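Kitstead workshop notebook
July, started after lunch, finished with the lights on

Kapok is wonderful and I want that on the first line so I can find it again.

Been wanting to do a proper comparison of fillings ever since the bolster job, when we ran out of wool halfway down and topped up with whatever was in the cupboard, and you could feel the join with your elbow. So today was pillows. Small ones, all cut from the same offcut of ticking, same seam, same hand sewing them (mine), each with 100 grams of filling weighed on the kitchen scale. Four fillings: carded wool, kapok, the Kollik polyester fiber, and the shredded cotton that Fulgencio saved from the old futon.

First surprise came before anything was sewn. 100 grams of kapok is an enormous heap! I had it in the big mixing bowl and it kept climbing out. The same weight of shredded cotton sat in the bottom of the bowl like porridge. I knew this in theory. Seeing the two side by side is another thing, and it explains why the pattern books that give filling by weight are so useless unless they tell you which filling they mean.

Kapok also goes everywhere. Window shut, fan off, work inside a pillowcase if you can stand it. I wore a mask and still had it in my eyebrows. Fulgencio came in, took one look, and went out again.

Carded wool: lovely to handle, as always. I teased it by hand and laid it in flat handfuls, corners first, and it went in evenly with no bother. I think the laying-in matters more than the teasing. When I stuffed a fistful in at the end to close the gap, that fistful stayed a fistful, and I can find it with my thumb through the ticking. Next time leave a longer opening and build toward it in layers.

Kollik fiber: springs back at you. Hard to get into the corners, easy everywhere else. Clean, quick, and it squeaks very slightly between the fingers, which I dislike and which will not bother anyone else. The bag says nothing useful about fiber length. It pulls out longer than the last lot we had from them, and the longer stuff seems to lump less.

Shredded cotton: heavy, dense, flat. It made the smallest pillow by a long way. Fulgencio says it should be opened up on the hand cards first, and he is right, so this one gets a second try before I say anything rude about it.
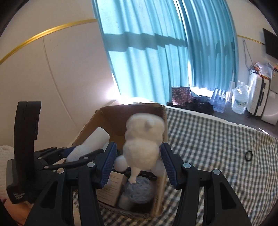 White plush over the open box.

Then the weight test. I put each pillow under the same board with the two big irons on top, left them for 16 hours, and measured the height before and after with the upholstery gauge. (That part ran overnight, so I am writing this up across two sittings and the ink changes halfway down the page.) I'm not going to put the readings in a table until I've repeated them, but the order was clear enough to write down.

Best recovery straight off the board: Kollik. It popped up while I was still putting the irons away. Wool was slower but kept rising all through the morning, and by the time we broke for coffee it was level with it, or so near that I couldn't separate them on the gauge. I love this about wool. You think it's finished and it has more to give.

Kapok stayed down longer than I'd hoped. Then I picked it up and gave it one good shake and a slap on each side, and it came back beautifully, soft and full. So the fair thing to say is that kapok wants plumping and the others want leaving alone. For a bed pillow, where somebody is going to thump it every night anyway, that's no complaint at all. For a window seat I'd think twice.

Cotton came out the shape of the board, edges and all. It is a very good board now.

Ximena Contreras
Bench lead, soft furnishings, Kitstead
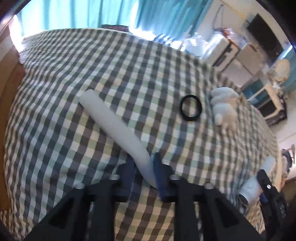

Thoughts on ticking, while I have it in my hands.

Wool fibers had started to work through the ticking at one corner, right on the stitching. Only a few, but after one night under a board that's quick. I had used the fat needle out of laziness, and it leaves a hole you can see if you hold the seam up to the window. Changed to a finer one and ran a second line inside the first on the spare cover. Much tighter. I'd like to do the wool one again with that seam and see whether the migration stops, or whether it comes through the cloth itself, in which case the answer is the denser ticking from Kairys, which is stiff as a shirt collar and miserable to turn but lets nothing past.

We have the end of a roll of the Kairys on the top shelf. Wash it first! The starch in it fooled me last year. I cut chair pads from it straight off the roll and they came out of the customer's machine a different shape from the chairs.

Old trick I had forgotten and tried again today: rub the inside of the ticking with beeswax before filling. Messy, slow, smells terrific. Warm the block against the radiator pipe in winter, or on the windowsill in this weather, and work along the grain. It does make the cloth noisier, a sort of dry crackle when you press it. I waxed one half of a cover and left the other half plain so that we can compare after a few weeks of use. Fulgencio has offered to sleep on it and has been told which side is which, then I turned it over when he wasn't looking.

On mixing. I got carried away after supper and made an extra pillow, a core of wool wrapped in a thick coat of kapok. I'm very pleased with it. You get the softness at the cheek and then something underneath to hold the head up. The trick is to make the wool core in its own muslin bag and close that first, otherwise the two fillings trade places the first time it's shaken. Muslin should be cut a bit smaller than you think. Mine was the full size of the outer cover and it folded over itself at one end, and there's a ridge.

Same idea might work the other way around for the bench cushions, with a firm outer layer and something cheap in the middle. Nevum sell a felted wool sheet that would do for the outside. I have only handled the sample. It felt right, a little scratchy, but it would be under the cover. Price is painful. Ask whether they do seconds.

Notes on closing the gap, for whoever does the next batch. Ladder stitch, doubled thread, waxed. Start a little before the opening and finish a little past it. Pull up every few stitches, not at the end, or you pucker the whole side. On the kapok one, pin the opening shut between handfuls, it saves a lot of chasing. I used the curved needle on the wool pillow and the straight one on the rest and much prefer the curved one, although Fulgencio says the opposite and his seams are neater than mine, so try both.

Smell, since I was asked to keep track of it: wool has a faint sheepy note, gone after airing on the line. Kapok none. Kollik smells like the inside of a new suitcase for the first hour. Cotton smells of futon.

Still to do:

Card the shredded cotton and make that pillow again.
Repeat the board test with the pillows in a different order, and put the gauge in the center of each one instead of wherever it landed.
Wool again in the finer seam, then in washed Kairys.
Smaller muslin for the mixed one.
Find out if kapok can be stored packed down in the bag or if that spoils it. I have been keeping it loose in the big sack and it takes up half the cupboard.
Sweep. Then sweep again in the morning when the rest of the kapok has come down.

Labels are pinned to the lower left corner of each pillow. Please don't move them to the backs, I sat on one.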